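Voltness leash and muzzle set: my two cents after a summer of walks

After what happened on our street in July (a loose dog went for a terrier, and the owner couldn't get a grip on his collar), the town of Calville started asking people with big dogs to use a short leash on the main paths. So I bought the Voltness set for Petrauskas, my very large, very silly shepherd mix. It cost me 30 dollars!

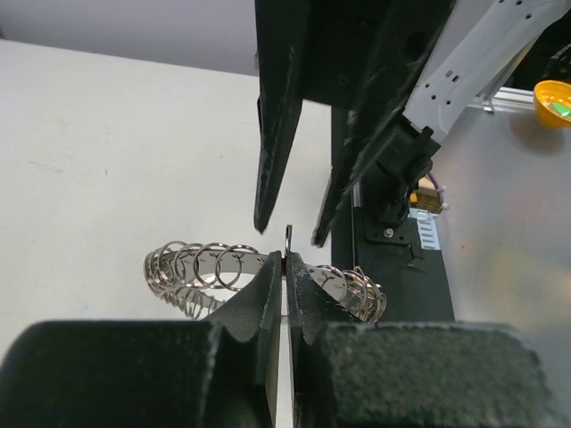
Siiri Strazds wrote in to say the muzzle runs small, and that her hound could hardly pant in the medium. She sent it back and went up a size, no trouble with the refund.

I'd go along with that. We're in the large and he can drink and take treats through the front, though he sulked for 2 days first. The leash is the better half of the deal – thick, soft on the hands, with a second handle right down by the collar for when another dog comes around the corner.

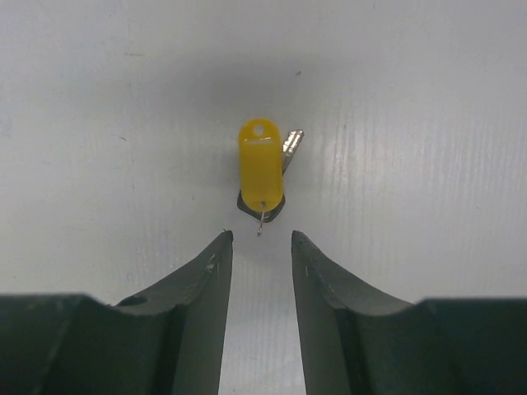 My one real gripe is the ID holder. It's a flimsy sleeve with a paper slip, and ours was mush after one rainy walk. A plain little yellow plastic key tag would do the job better, so I've put one on his collar with my number in marker. The officer who came by after the July business told us to keep a phone number on the dog at all times, and I do listen sometimes! 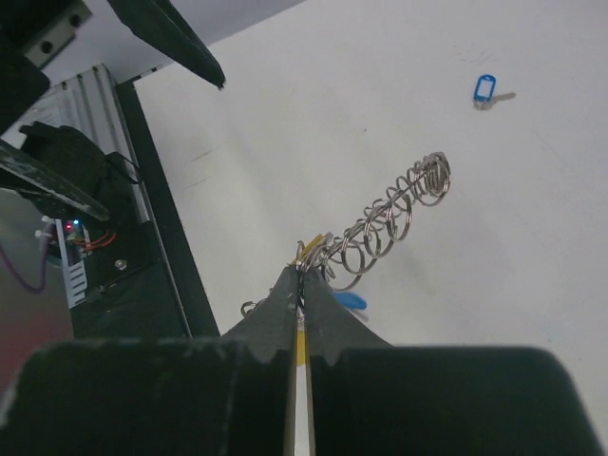 Would I buy it again?

Yes, for the leash. Get the muzzle fitted in a store if you can, and practice at home with cheese for some 21 days before you try it near other dogs.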